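Moving the Planner Over to Kitari

27/11/2020

I've been putting off this post for weeks, mostly because I kept hoping the planner would behave before I had to write about it! Some of you will remember that back in October I swapped our old motion code for Kitari, and that I was very cheerful about it.

Well, the good news first. Plans come back fast now, in about 49 milliseconds, and the elbow has stopped doing that awful swing over the table. The trouble is the approach to the red container on the cutting board. There's a little red-and-white disc right behind it, and my collision margin (6 millimeters, my own stubborn choice) leaves the fingers very few ways in. Octavian Avram thinks I should shrink the margin only for the last stretch, and I'm coming around to that.
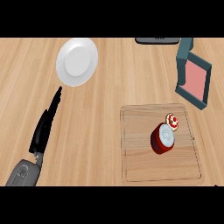

What I'm trying next

Two margins, one for travel and one for the grasp, and then a long overnight run with Octavian's settings.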